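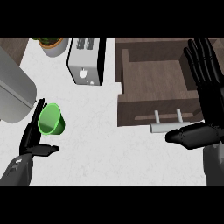 The boil water advisory for the Charbonneau water system was lifted in October, and residents have since asked a number of reasonable questions about how it was handled. I have lived on the system for many years and attended both public information sessions, and I wish to set down what was said at them while my notes are still in order. Much of the confusion concerned small daily habits. A plain green cup with no handle, like the one standing at the left on the white countertop, can be filled at a tap and emptied in a few seconds by a child who has been told twice not to do so. Advisories are written with kettles and cooking pots in mind, and the quick drink of water receives one line near the bottom of the page.

What was affected

The advisory covered the 700 households connected to the main line between the Plesell reservoir and the eastern edge of the township. Properties on Guleck Road draw from private wells and were never included, although many of them received the printed notice in the mail. The township has acknowledged that the mailing list was out of date. Residents with wells were advised at the first session that they could disregard the notice, and were reminded that testing a private well is the responsibility of the owner.

The advisory remained in force for 5 days. It was issued after a routine sample from the Flodberg pumping station showed the presence of total coliform bacteria. A second sample, drawn the next morning from the same point, gave the same result. No E. coli was found in either sample. This distinction was poorly explained at the time. Total coliforms are a broad group, many of which are harmless in themselves, and their presence in treated water indicates that something may have entered the system or that disinfection has been weaker than it should be. E. coli points more directly to contamination by human or animal waste and is treated with greater urgency.

Instructions to residents

The instructions given were the usual ones. Water for drinking, for brushing teeth, for making infant formula, for washing fruit and vegetables and for making ice was to be brought to a full rolling boil for at least one minute and then cooled in a clean, covered container. Ice already in the freezer was to be thrown out. Adults could continue to shower, provided that they did not swallow the water, and sponge baths were suggested for infants and young children.

The question of dishes took up a considerable part of the first session. A dishwasher with a high-temperature or sanitizing cycle may be used during an advisory. Where there is no such cycle, or where dishes are washed by hand, they should be soaked after washing in a weak bleach solution and left to air dry. Several people present said they had seen no mention of this in the notice. I have my copy in front of me and it is there, on the reverse, in type so small that I needed my reading glasses and the lamp.

A water filter jug does not make water safe under an advisory. Neither does the filter built into a refrigerator door. I mention this separately as I had believed otherwise myself, and used the refrigerator dispenser for the whole of the first day.

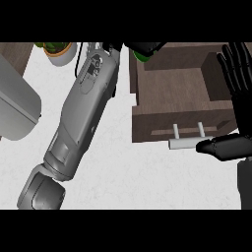

A long grey arm at left, with the black fingers of the second hand at right.

Distribution of bottled water

A distribution point was opened at the arena and operated from eight in the morning until seven in the evening. The township brought in 2000 litres on the first day. Supply was adequate, but delivery to people who could not travel was slow to begin, and there was no single telephone number to call. Rasha Abu Hammour, a retired public health nurse who lives on my street, raised this at the second session. She asked whether the township keeps a list of residents who receive home care and would need water brought to them. The answer was that such a list exists with the home care provider and cannot simply be handed over, for reasons of privacy. She then asked whether residents might be invited to register themselves in advance. The township undertook to look into it.

I believe this to be the most useful suggestion made at either meeting. Registration should be voluntary, it should be possible by telephone as well as online, and it should be renewed every year so that it does not go the way of the mailing list.

Illness during the advisory

There was a good deal of talk about stomach illness, and I would urge some caution in repeating it. A number of families reported vomiting and diarrhea in the same week. The school had already sent home a letter about a stomach bug before the advisory was issued, and viral gastroenteritis passes quickly between children with no help from the water supply. The health unit stated that it had received no laboratory result connecting any illness to the system. That is a careful statement, and should be read as it was given. Few people with a two-day stomach upset submit a sample, so the lack of a laboratory result cannot settle the matter in either direction.

Anyone who has lasting symptoms, blood in the stool, a high fever or signs of dehydration should see a doctor or nurse practitioner and should mention the advisory. The same applies to infants, older adults, pregnant women and people with a weakened immune system, who ought not to wait as long as others might before seeking advice.

After the advisory

When an advisory is lifted the household plumbing still needs attention. Residents were told to run each cold tap for several minutes, to flush the line to the refrigerator and discard the first batches of ice, to run water softeners through a regeneration cycle, and to drain and refill the hot water tank if it had been kept at a low temperature. Filter cartridges should be replaced. Mine cost rather more than I expected, and I understand from the second session that no reimbursement is planned.

The Flodberg station is to have its chlorine dosing equipment replaced, and the township has budgeted for a continuous monitor at the same site. The contract has not been awarded. Printed minutes of both sessions are kept at the township office, where a copy may be requested at the front counter until half past four. The minutes of the first session omit the discussion of dishwashers, and I have written to the clerk to ask that it be added.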